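Sovia Block Sorting Kit: seen at the Zarnex open day

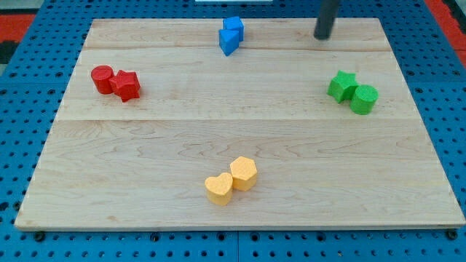
Blocks paired by color on the demo board.

I spent most of Tuesday afternoon at the Zarnex open day and came home wanting this kit for our own bench! The idea is simple: the arm pushes the blocks around the board until every color is with its partner (you type the goal in plain words).

The kit has a wooden board and eight blocks in red, blue, green and yellow, with stars, cylinders and a heart among the shapes. Daichi Sugawara ran our session and let me type a few commands – I went straight for the heart, of course.

Kit no. 3937. Board and blocks only, arm and pegboard sold separately. Ships in 22 days, and spare blocks come in packs of 2. Demos run again in December at the Sekiguchi showroom, so bring your own awkward commands. I've got a list going already.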